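The Trouble With Big Blocks
Living

Small building bricks can go in a drawer. The oversized kind can't, and that is where most households and playrooms get stuck. A set of 83 large pieces will fill a closet shelf before anyone has thought about where the boxes, tubes and tall pieces are supposed to go.

The usual answer is one giant tote. It works for a week or so. Then the piece someone wants is always at the bottom, and the whole tote gets dumped on the floor to reach it.

At the Lorkholm play library, which lends toys to families in and around Farirdale, big blocks are among the most requested items from July until school starts. The library gave up on the giant tote three years ago. It now sorts by color into see-through bins – a method that takes a little longer at cleanup and saves a lot of time when the blocks come back out.

Clear or cloudy plastic is the first thing to look for. You don't need a perfect view, only enough to tell blue from green. The second thing is a handle you can get your fingers into. The third is a paper label on the front, at a height a child can see.

Big blocks, out on the floor and at the bins

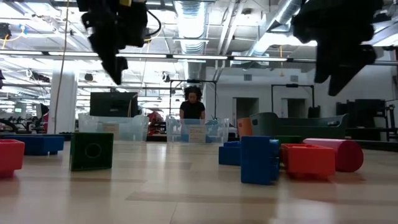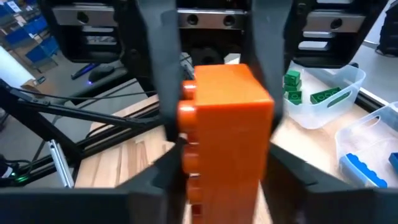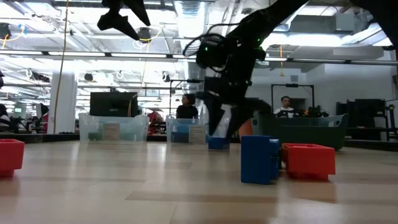 Color sorting has one weak spot, and that is shape. A tall block and a short one in the same blue don't stack well in a bin, and a cylinder rolls wherever it likes. Lorkholm's rule is to put the longest pieces in first, flat, and drop the small ones into the gaps. Hollow boxes go in open side up so they can hold something too.

Studded bricks are easier. They can be pressed together into short stacks before they are put away. Keep the stacks to six or fewer, or they become hard for small hands to pull apart.

Srivastava, the home storage store on Dultolitz Street, suggests measuring your longest block before buying anything. Bins are often sold by volume, and volume tells you very little about whether a long piece will lie flat. Take the block to the store with you if you can.

As for cleanup, nearly 3 in 6 families who return sets to Lorkholm bring them back unsorted. The library doesn't charge for that. It puts the bins out on the floor and lets whoever is there help, one color at a time, starting with the color that has the most pieces.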